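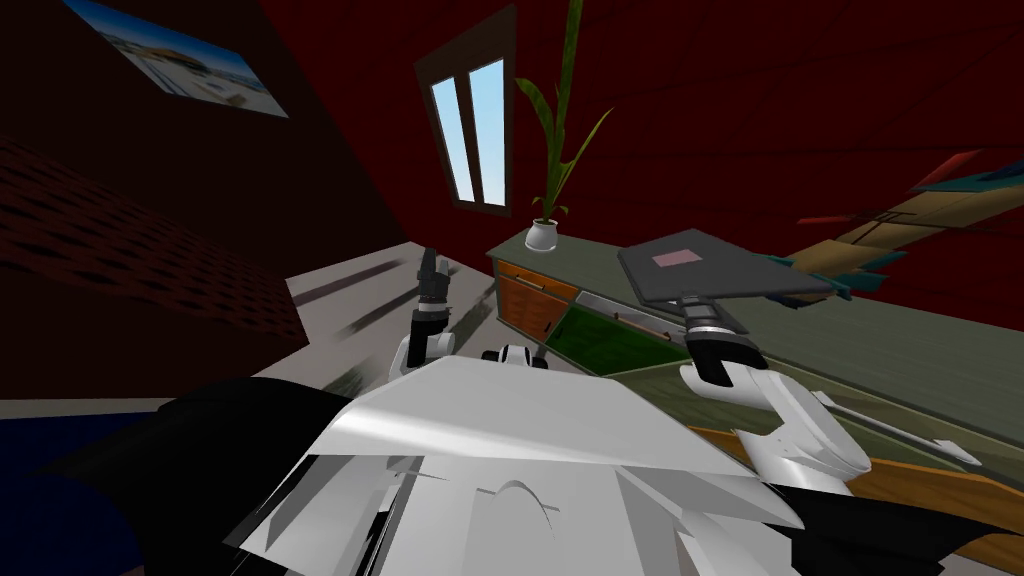 Floto Gripper Trials: Frequently Asked Questions
Last updated August 18, 2025

What are you comparing?

Two grippers, the Evosden and the Arruda, in a simulated kitchen. Same base, same pair of arms, same controller (Curkov, default settings, for our sins). Both are two-finger designs, and both have a sales page that uses the word "effortless."

Why simulate at all?

We have one real arm and a lot of opinions. In simulation we can run 494 grasps overnight and find out by breakfast which opinions to keep quiet about.

Which objects are in the test set?

There are 17, mostly household stuff. The wide, flat ones cause the most trouble, so they get the most runs. A mug forgives you for being slightly off. A slab makes you pay for it at the far corner.

Why do you care so much about finger opening?

A thin panel can be taken by its edge or its corner, and the corner approach leaves very little to grab. We log how the fingers are lined up before they close, with the panel's lowest corner over the gap and neither finger appearing to touch it. If that part is wrong, the rest of the run is mostly comedy.

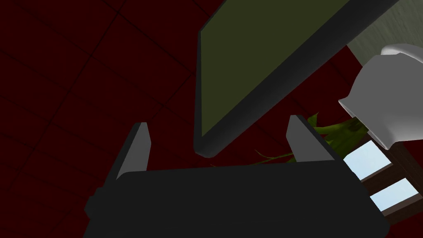 Does the wrist camera view help?

More than we wanted it to, as one of us had argued loudly against paying for it. Views from near the fingers show alignment errors that the body view hides. They also come out tilted whenever the wrist is, so a window leans like it's had a long day. The software doesn't mind. New team members take a week or so.

Do backgrounds make a difference?

They do to the vision side. Dark red wall is easy: gray fingers stand out against it. Pebbled stone is another matter, with plenty of gray in it and rounded shapes everywhere. We keep both kinds in the set. A gripper test that only works in front of a plain wall is a test of the wall. 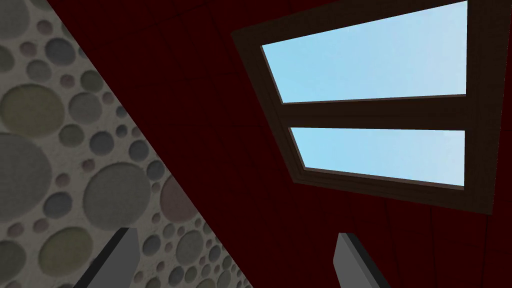

So which gripper won?

The Evosden, on flat objects, by 14 successful grasps. The Arruda did better on small round things and closed faster. If you came for a single winner, we suggest owning only one kind of object.

Can I get the logs?

Yes, on request. Expect some 30 files with names that made sense to us when we typed them.

When is the next round?

November, with new fingertips for both grippers and the Curkov settings changed from default, now that we have read the manual.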